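Sorting toddler bricks by color: open-front bins or one big tub?
Posted in Playroom & Storage by Myung-ja Ki

We have the large toddler-size bricks, a mixed lot from a neighbor, and they've lived in one deep tub for a year. My son dumps the whole thing to find one piece. I bought three plastic bins with the sloped open front and set them along the back of the table. Now I can't decide how to divide things up. Red is most of what we own, and I only have one red bin. Do I match brick color to bin color, or does that not matter? He is almost three. The bins are 9 inches wide.

Bakari Mussa
9 helpful votes

I did this for a church nursery in August with the same kind of bins. 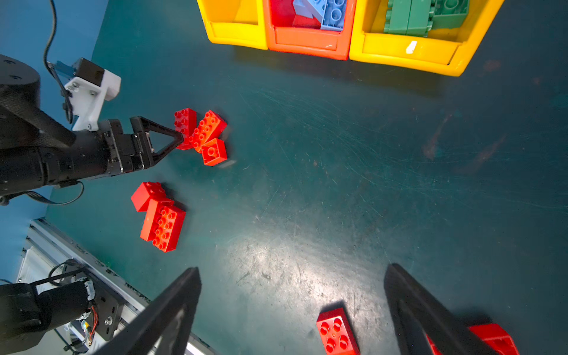
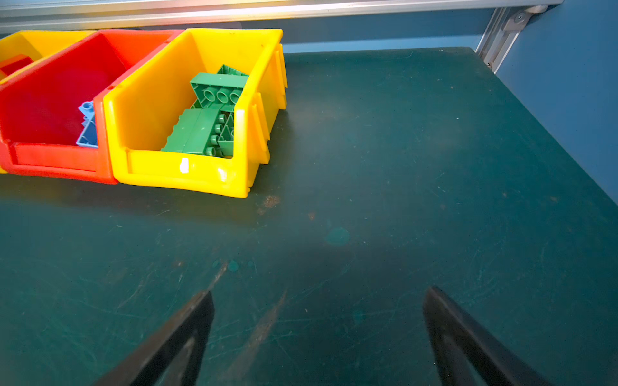
Matching the brick to the bin sounds like it should help, but kids that age go by what's already inside. Put a couple of bricks in each bin before they start and they will follow that. The green ones in a yellow bin are easy to spot from across the table, and so is a light blue one against the red. I'd avoid putting red bricks in a red bin for the same reason, they don't stand out. If red is most of your set, give it a bin of its own in some other color and empty it into a bigger box when it fills up. Don't stack them neatly. Toss them in.

Langat_home

We use the Pretlow bins, similar shape. They slide when a kid leans on the front lip, so put a strip of shelf liner underneath. Ours also hold less than you'd think with the big bricks, and I ended up buying more.

Zernaseck21

Just keep the tub and lay a bedsheet under it. Dump, play, pick up the corners, pour it back in. Mine never cared about color until kindergarten.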